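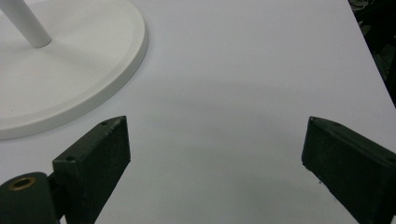
4. Setting up your Cuvent desk lamp

You've got the parts out of the box and checked them against the list in section 3, so now comes the fun part! Putting the lamp together takes very little time, and you'll only need the hex key from the small bag.

4.1 Assembly

1. Lay the shade and the upper arm on a soft towel. Leave the film on the shade for now.

2. Push the arm into the top of the pole until you hear a click. Turn the collar clockwise to lock it.

3. Feed the cord down through the arm and pull gently from the lower end until the slack is gone. Don't yank it - the plug inside the collar is small.

4. Tighten the set screw with the hex key. A quarter turn past snug is plenty.

5. Peel the film off the shade and screw in the bulb.

CAUTION: Keep the lamp unplugged until step 5 is done. Never use a bulb marked higher than 60 watts, even if it fits.

4.2 Finding the best spot

A good lamp in the wrong place is such a waste, so play around a little before you settle.

1. If you write with your right hand, start with the lamp on your left. Lefties, do the opposite. Your hand won't throw a shadow across the page.

2. Set the lamp at least 50 cm from curtains, paper trays and anything else that could get warm.

3. Sit down the way you normally do and lower the shade until you can't see the bulb.

4. Switch on your screen, if you use one, and check for glare. Tilting the shade toward the wall behind the desk gives a lovely soft light for evening reading.

NOTE: Try this after dark as well as in daylight. Hadi Sayegh on our support team moved his three times on a single Saturday and still swears by the last spot.

4.3 Dimmer and memory

Tap the touch switch once for on, once more for off. Hold it to dim, and let go when you like what you see. The lamp remembers that level the next time you turn it on.

To clear the memory, hold the switch for ten seconds. The light blinks twice.

If the light flickers at the low end, the bulb probably isn't dimmable. Look for the word on the package - any dimmable bulb of the right size will do.

4.4 Cleaning

Unplug the lamp and let it cool. Wipe it with a soft, barely damp cloth, then dry it. Skip window spray and scouring pads, which dull the finish.

Dust the shade inside and out once a month. You'll be amazed how much brighter it gets!

Spare collars and set screws are sold together as part 1127. For replacing the cord, go to section 5.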